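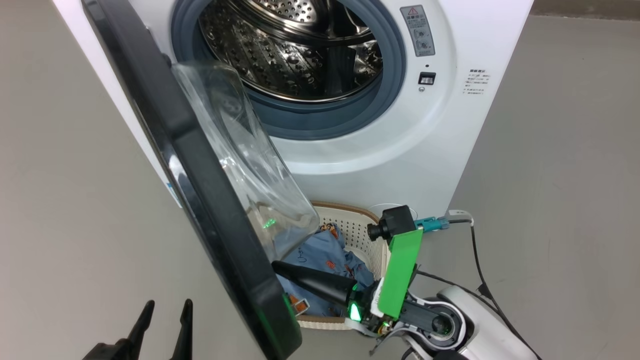 The Prenano door-seal fault was a recurring failure in Cendar, a two-armed household robot control system, during its laundry trials. The robot reported a front-loading washing machine as fully loaded while part of a garment remained caught between the drum and the rubber door gasket. The fault was first logged in December at the Prenano test apartment and was recorded 50 times in 526 loading runs.

Background

Cendar was developed by Gosling to carry out loading and unloading with two arms, each ending in a two-finger gripper. Loading was divided into four stages: opening the door, picking a garment from a basket on the floor, releasing it inside the drum, and closing the door. A wrist camera confirmed the pick. Release was confirmed by finger position alone, and the software treated a fully opened gripper as an empty one.

Description of the fault

In a typical case the gripper opened just inside the porthole, short of the commanded depth. The garment fell with most of its weight in the drum, and a sleeve or hem stayed on the lower lip of the gasket. The head camera had a limited view of this area once the arm was extended. The controller then moved to the closing stage and pushed the door against the fabric.

Door closing was limited by a motor current threshold. Thin cotton compressed enough for the latch to engage below that threshold, so no alarm was raised. Thicker items kept the door from latching, and the robot repeated the push up to three times before stopping with error 217.

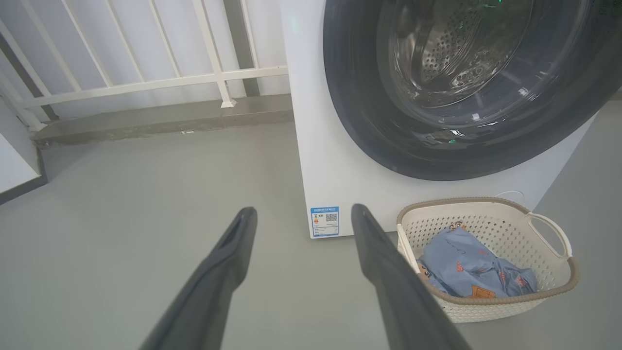

The short reach was traced to the way the system estimated the position of the machine. Cendar fitted a circle to the door rim and used it to locate the opening. With the door swung wide, reflections on the curved glass sometimes shifted the fitted circle toward the robot. The error was largest in strong daylight.

Safety assessment

Natalie Birkett, who led the review, classed the fault as a risk to property. Fabric trapped in the seal can let water escape during a wash cycle. Two leaks occurred in the trials, both on runs in which the latch had engaged normally. A separate note by Jordan Haslam covered the repeated pushes and recommended that a person be kept clear of the door during any retry.

Corrective measures

A software module named Allow was added between release and closing. It withdraws the arm, inspects the full ring of the gasket with the wrist camera, and permits closing only if the ring is unbroken. Retries after error 217 were removed, and the robot now stops on the first failed push. The circle fit was replaced by one based on the edge of the porthole. Dark garments lying against the gasket remain a known limitation of the inspection step.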